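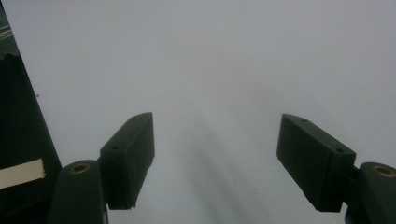 OK so the great hanger swap is finally happening. April 2020, I have run out of excuses, and every last thing in my closet is getting a new hanger or getting out of the house. Thread, because I have opinions and no one at home wants them anymore.

Background for new people: my closet was a museum of every hanger I ever met. Dry cleaner wire, those giant wooden ones with the bar that falls out, kid-size ones from when my niece stayed with us, a few that came free with a coat. Nothing hung at the same height. Drove me nuts!

Rules I set for myself. Clothes come out one section at a time (never the whole closet, I learned that in December and slept on the couch next to a mountain of sweaters). Old hangers go straight in a box. No hanger goes back on the rod just for now.

I tried the velvet kind first, everybody loves the velvet kind. They hold on great. They also shed on black pants and I ended up fighting every T-shirt to get it off. If you have patience, go for it. I don't have patience at 6:40 in the morning.

Then I got a small pack of slim plastic ones from Kimaro, the discount place out on Bratside Road next to the tire shop. Went in for a dish rack -- came out with hangers and no dish rack, as usual.
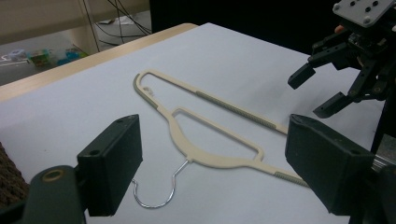

Things I like: cream instead of bright white, so it doesn't look like a dentist's office in there. Metal hook. And the gray ribbed strips, which are what sold me, because my slippery blouses have spent more time on the closet floor than on any hanger.

Somebody's going to ask about bumps in the shoulders. The one end is rounded, and so far my thin cardigans look OK, but it's only been a few days so don't hold me to that. Heavy sweaters get folded. I will not be debating this, fold your sweaters!

Also they're slim. I got my whole row of work shirts into the left side of the rod with room to slide them around, and before I had to sort of punch a gap open with my fist to put one back.

Complaint: the opening in the middle is long and narrow, so I'm not hanging jeans through it. Jeans are on the shelf now. My skirts went on the old clip hangers, the only ones from the museum that made the cut.

Little tip if you're doing this too. Clear off a table and do it there, not on the bed. I know the bed is right there. But the mattress sinks, the hangers slide into each other, the hooks tangle, and then you sit down for a second and it's an hour later and you're reading old receipts from coat pockets.

Speaking of pockets, I have found: a library card for the Liston branch (I haven't lived in Liston in forever), one glove, a grocery list that just says "lemons, the good tape," and a ticket stub from the Drodimdale craft fair where I bought that awful poncho. Poncho has been located. Poncho is leaving.

How I'm sorting, for the person who asked last night: by type first, then sleeve length, then color if I still have the energy. I usually don't. Shirts on the left, dresses on the right where there's no shelf under them, jackets in the middle because they're stiff and keep the other two apart.

All the hooks face the same way. Yes it matters. You can grab a whole armful off the rod at once when they all face the back, and if even one is turned around the entire bunch hangs on for dear life.

Wire hangers -- don't throw them out. My dry cleaner takes them back when they're open, so mine are tied in a bundle with a twist tie by the front door. The wooden ones I'm keeping for coats. I glued the bar back into one of them, we'll see.

Still to do: the dresses, the hall closet, and the shelf of Things I Will Hem Someday. I'm out of the cream ones though, and I really don't want to finish with a different kind after all this. If anybody has seen them anywhere besides Kimaro, tell me where and I'll love you forever.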